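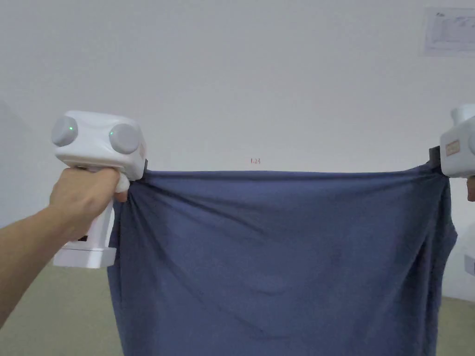 2025-05-17
Indigo vat, second week

Print | E-mail

Vat was at 40 C when I came in. Color under the surface was yellow-green, coppery skin on top, so I left the lime alone. Marisa had added fructose last night and written it on the lid but not in the book. Please use the book.

Dipped the Leckie cotton first, three short dips with a long airing after each. It came up streaky near the fold again. I think the scour is the problem and the vat is fine. Yiğit scoured his half of the bolt with soda ash for twice as long and his pieces are even. Will redo mine that way before blaming the yarn.

Cullitz linen: batch weight 1274 g dry. Took the dye slowly, darker than the December sample after the same number of dips. Rinse water still blue at the fourth change.

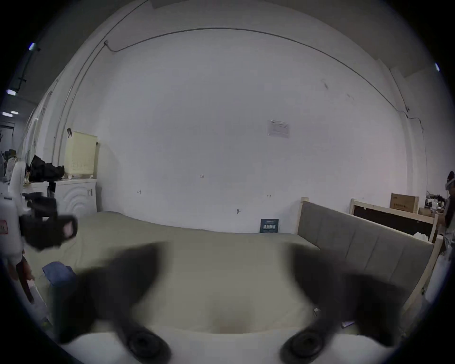
Rub test on the linen was poor, both along the grain and across it. Vinegar rinse next time, then a full day of drying before we test again.

Rosario wants the recipe sheet for Irov. I told her not until the rub test passes.

To order: lime, pH strips, one long stirring paddle. The stainless pot has a pinhole by the handle, keep it for rinsing only.

2 comments | 0 shares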